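Kikport Toy and Play Library
Progress report, second quarter of the grant
2003-04-04

Hello again from Kikport! I promised I'd keep this one shorter than the last, and I've mostly managed it. The Hanudau money has been good to us this quarter and I want to show you where it went, including the bits that didn't go to plan.

Where we're up to

When I last wrote, in October, we had the shelving in and not a lot on it. The catalogue now stands at 87 kits, each in its own drawstring bag with a card listing what's inside. Most are for the two-to-five crowd. The pretend kitchen kits go out faster than anything else we own, which I should have guessed (my own kids spent a whole winter selling me soup).

We had $900 set down for pretend food and kitchen bits, and I've spent nearly all of it. The plush fruit came from Stoyanova, who do a trade price if you order by the dozen and don't mind waiting. We did mind waiting, as it happens, but the stitching is lovely and the colours are properly bright, so I've forgiven them.

The washing-up kit

You asked last time what a "washing-up kit" was when I'd only given it one line in the budget, so fair enough! It's a bowl, a sponge and a few things to wash, and that's really the whole of it. Kids stand at it forever. I started out with plastic tubs and went off them very quickly, as they skid around the table and end up on somebody's head. A wooden bowl with decent thick walls stays put much better, and it's nicer to hold.

The sponge had to be big enough for a small fist to grab and a different colour from everything else, so it doesn't get left behind at pack-up. I went with mint green. The plush fruit goes in the same bag, and yes, it gets "washed" too, so the card now says pretend water only. I learned that one from a very soggy pear.

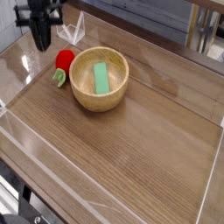
What's been slow

The labels. I'd planned to have every kit card laminated by now and there are still 14 to go, all of them in the music and noise section, where half the pieces don't have a sensible name. What do you call the thing with the beads in it? I've been putting "shaker, long" and "shaker, fat" and hoping for the best.

The Corik storage bins were a disappointment as well. They looked grand in the catalogue, but the lids split at the corners if you stack them more than two high, and stacking was the reason we bought them. I've asked for a credit and heard nothing back so far. In the meantime they're holding dress-ups, which don't weigh much.

What families are telling us

Mostly that they'd like longer loans. Two weeks is fine for a puzzle, but a kitchen kit only gets going in the second week, and then it's time to bring it back. I'd like to try three weeks for the pretend play kits over the next quarter and see if the waiting list can stand it. No extra cost to you, just a bit more juggling for me at the desk.

A few parents also asked for more fruit and less cake. I'm happy to oblige. The felt-look apple has been a favourite with the little ones, leaf and all, and I'd get more in that style before I bought another cupcake.

Next quarter

Finish the labels (I know, I know).
Sort out the Corik credit, or give up and buy cheaper bins.
Put together a second washing-up kit so the first one can have a rest.
Start the three-week loans and keep a tally of late returns.

The receipts are in the envelope with this, clipped together by month. The one with tea on it is still readable if you hold it up to the window.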